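Notes on the restoration of Drevex, the documentary shot on a river ferry over one winter. Short thread, mostly about sound and frame rate. 1/

The film runs 191 minutes in the version now in circulation. The older festival cut was shorter and lost most of the engine room material. 2/

Source for the new transfer is the 16mm camera negative, except for reel 2, where only a print survives. Grain is visibly coarser there. The lab (Relier) left it alone and did not try to match the other reels.

Sound was recorded separately and drifts. Relier resynced by hand at 366 points. Long takes of the crew at dinner still slip a little near the end.

Color is cooler than on the old disc. The ice reads gray-blue where it used to read yellow. I prefer it, but I have no reference print to check against. 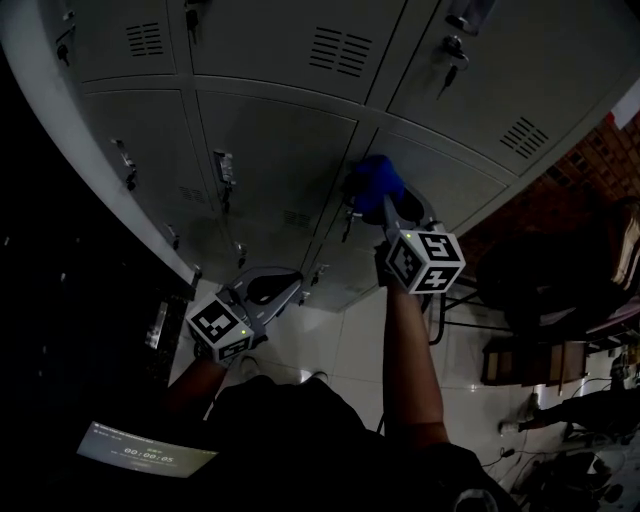
Eminero
2022-05-15

Subtitles are new. The deck slang is now translated - the old disc skipped it. Song lyrics are still not subtitled, and there are a lot of songs.

Disc is region-free, pressing of about 300. Extras are a silent reel of outtakes and the director's earlier short, Bhutto, in standard definition only.

One fault: chapter stops on my copy land a few seconds late after the reel change. Might be my player. If yours does the same, reply with the model and firmware.

Second pressing planned for October. No word on whether the chapters get fixed.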